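Zwischenbericht an die Elberg-Stiftung
Projekt: Ordnung in Wohn- und Schlafräumen
Berichtszeitraum: Februar bis Juli
Stand: Sonntag, 1. August 2021

Im Berichtszeitraum wurden die Arbeiten in sechs Haushalten fortgeführt. Der Schwerpunkt lag auf dem Sortieren von Kleinteilen, Textilien und Aufbewahrungsbehältern in Schlafräumen. Insgesamt wurden 305 Arbeitsstunden geleistet und über das Projektkonto abgerechnet. Die bewilligten Sachmittel in Höhe von 2.058 Euro sind zu einem Teil noch nicht verausgabt und werden in die zweite Projekthälfte übertragen.

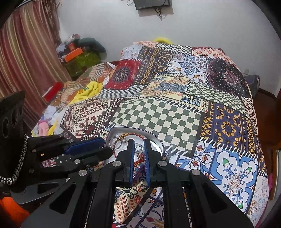
Fachbereich Wohnen und Alltag, Arbeitsgruppe Iko

Kleinteile werden grundsätzlich auf dem Bett gesichtet, sofern im Raum kein Tisch zur Verfügung steht. Die flache, runde Metalldose mit geflochtenen Schnüren in Rot, Orange und Violett, einem Schlüsselring und einem kleinen Metallverschluss fällt in die Kategorie »Schnüre und Anhänger«. Für diese Kategorie ist vorgesehen, die Schnüre zu entwirren, Metallteile getrennt abzulegen und nur vollständige Stücke in die Dose zurückzugeben. Auf stark gemusterten Tagesdecken sind kleine Teile schwer zu erkennen; die Arbeitsanweisung sieht daher künftig eine einfarbige Unterlage vor.

Kleidung und Decken werden erst nach Abschluss der Kleinteile bearbeitet. Schachteln und Aufbewahrungsboxen verbleiben bis dahin an ihrem Platz und werden ungeöffnet in die Raumliste aufgenommen. Diese Reihenfolge wurde mit Herrn Yoshinori Fujimoto abgestimmt und gilt für alle beteiligten Haushalte.

Die Raumlisten liegen für elf Räume vor, nach Planung waren zu diesem Zeitpunkt mehr vorgesehen. Die Verzögerung geht auf zwei verschobene Termine im Haushalt Vuvetti zurück, die im kommenden Quartal nachgeholt werden. Eine Verlängerung der Laufzeit wird nicht beantragt.

Offen ist die Beschaffung der Unterlagen und der Sortierschalen. Ein Angebot der Firma Fukuda liegt vor und wird derzeit geprüft. Rückfragen zu diesem Bericht richten Sie bitte an die Projektleitung, Herrn Roald Torvik.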